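About Rilden

Rilden is a research institute that studies how robot arms learn to handle everyday objects. Our main program, Miranda, trains arms in simulated rooms before any physical trial is approved. A staff of 14 carries out the work in Rirkari.

Under the Miranda method, each task is repeated with changes to the lighting, the viewing angle and the placement of objects on the table.

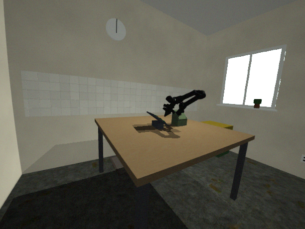
Results are reported for every task, including those in which the arm failed. In the most recent study, published 2023-03-04, the trained arm completed 337 of 683 simulated trials with objects it had not handled before. The full trial records are available to partner schools on request.

The institute also maintains Dastico, the software used to build its rooms and score each trial. Inquiries about research visits may be sent to the Rirkari office.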